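How to clean and re-rail second hand wooden train track

Updated Aug 25, 2019

Quick one, I have a bin of track waiting on the bench. This is for beech track with plastic or wooden pegs, Festik, Sonduswood, the old Kiltomby sets, all much the same to work on. Not for battery track with metal strips. Separate page for that.

What you need

Sandpaper, 108 grit if you have an odd old box of it, otherwise whatever is close
Finer paper, 288 or near it
Wood glue
Soft toothbrush
Two old towels
Beeswax or plain mineral oil
One piece of NEW track to test against. Don't skip this

Step 1. Sort

Dump it all out. Straights, curves, switches, bridges. Anything split right through the groove goes in a scrap pile, keep it for pegs. My last lot was 160 pieces and the sorting took longer than the sanding.

Look at the maker's mark underneath while you're at it. Sonduswood pegs are a hair fatter than Festik. They go together but tight, and kids will twist them and snap the neck.

Step 2. Wash

Warm water, one drop of dish soap. Do not soak!! Beech swells and the grooves go fuzzy. Toothbrush down the grooves, wipe, straight on to the towel. Stand pieces on edge so both faces get air. Overnight at least, two nights if it's humid. Go have a cold drink.
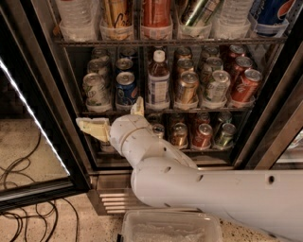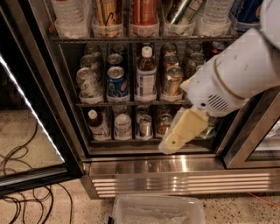
Drinks fridge, door open
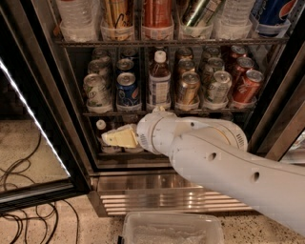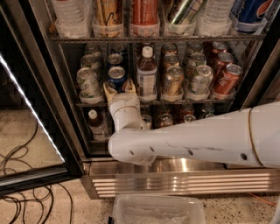 Step 3. Sand

Once dry the grain will be raised. Coarse paper on the edges and any crayon, fine paper after. Fold the fine stuff over a popsicle stick for the grooves. Light strokes, with the grain. If you widen the groove the wheels will wander and cars come off on the curves, and there's no fixing that.

Pen marks: sand what you can, leave the rest. Bleach turns the wood a nasty yellow, I tried it.

Step 4. Pegs

Loose peg: pull it, scrape out the old glue, fresh glue, push back, wipe the squeeze-out right away. Leave it till the next day.

Snapped peg: cut flush, drill a pilot hole, then the full hole. Go slow, the end of a straight splits easy. Glue in a peg from the scrap pile. Check it agianst your new piece before the glue grabs. Head should drop in with no force and lift out the same way.

Peg head too fat: few turns in the fine paper. Test. Few more. Stop early.

Step 5. Wax

Thin coat, top and sides only. NOT in the grooves, trains slide instead of roll. Buff with the second towel. If you use oil instead give it 2 days before anyone plays with it.

Step 6. Test run

Build an oval with every curve you fixed in it. Push a long train round, magnets all hitched, both directions. Listen for clicks. A click means a step at a joint, so mark it with pencil and take a bit off the high side.

Bridges last. Check the supports don't rock, sand the bottoms flat on a sheet of paper taped to the table.

A few extras

Switches get dirtiest right where the grooves cross. Toothpick.

Painted pieces (the Szczepańska road crossings have painted tops) skip the sanding, damp cloth only. That red comes off on everything.

Old magnets on the cars weak? Different job, I'll write it up when I get too it.

Store it dry. Not the garage. I left a box out there one April and half the pegs had to be done over.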